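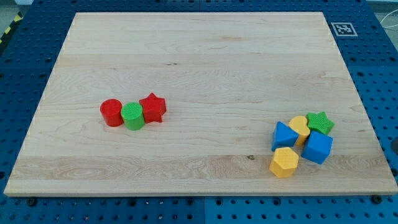

Recording Block-Sorting Demos, Part 3: Resetting Between Takes

Your policy will learn whatever you do, including the sloppy bits, so reset the board properly before every take.

1. Park the arm out of view of the camera.

2. Make two groups, left and right, with bare maple between them. Let the blocks touch. Tidy spacing teaches the arm to expect tidy spacing, and it will sulk when it meets a real pile.

3. Keep the marker on the blue table uncovered. Coffee counts as a cover.

4. Start recording, then move. Eirlys has 135 takes in the other order and would rather not discuss them.

5. Fumbled a star? Tag the take "fumble" and keep it. Delete only takes where you sneezed on the controller.

Back up to Lultero before lunch.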